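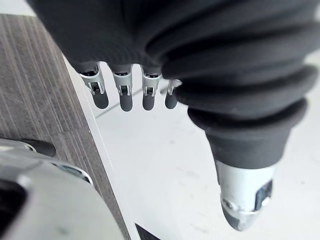 Thumb sleeve binds when the hand closes on a bowl rim

Posted by Aidan Breathnach in Home and Shared Shop Builds
26/05/2020

I'm one of four people working on a humanoid at the Astwood shop. The hands have metal finger segments with dark gray rubber tips, and we cover the back of the hand and the thumb with black knit fabric. The thumb has its own pleated sleeve so it can swing out and back.

We've been practicing with the dishwasher in the shop kitchen. The hand goes over the near edge of a bowl, fingers on the outside and thumb pressed on the inside, and then the arm is supposed to lift it out of the rack. With the cover off, the grip holds. With the cover on, the thumb stops short on some tries and the motor current climbs until the Erkis board shuts it down. The log has 266 closes in it and 9 of them ended that way.

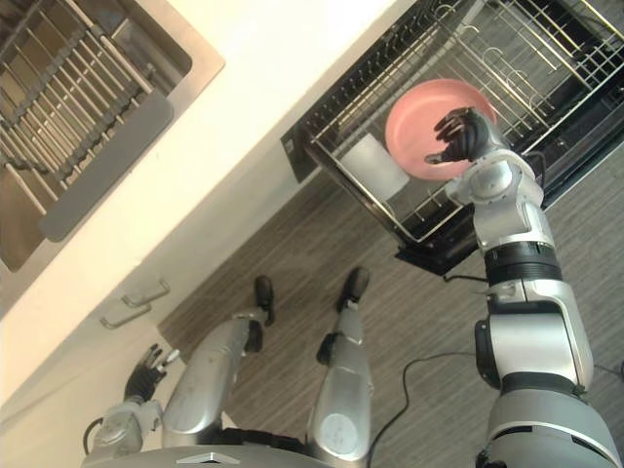

The bowl sits tilted between the tines, so there isn't much room for the thumb to come in from a different side. I tried a looser sleeve and it caught on the wire. I tried a shorter one and it rode up past the joint. Should I change the fabric, change the pleats, or just raise the current limit? The limit is 983 in the board's own units and I don't know how much room there is above that.

Nuala Ó Dubhghaill

Leave the limit alone until you know what is stopping the thumb. If cloth is getting pinched in the joint, more current will pull it in deeper and you'll be cutting it out with a seam ripper.

Take the sleeve off and turn it inside out. Look for shiny or fuzzy spots on the inside of the folds. I had the same thing on a smaller hand and the marks lined up with the end of a pin. I filed the pin flush, put one turn of thin tape over the joint, and sewed the sleeve down at the base only. The tip end has to be free to slide. If you tacked both ends, the pleats on the inside of the bend have nowhere to go.

Also run your closes with the wrist tilted the way it is at the rack. Mine was fine on the bench with the hand hanging straight down.

Senan Lynch

Just get thinner fabric. We use Akum liner on ours and never had a problem. Ours only picks up foam blocks though.

Lamduan Sitthichai

Agree with Nuala on the base. For the pleats, make them shallower and put in more of them. Deep folds stack up when the thumb bends. Hermans elastic thread in the last fold will keep the cuff from riding up, but don't pull it tight. Check the motor temperature after a long run too, and post what you find on the inside of the sleeve.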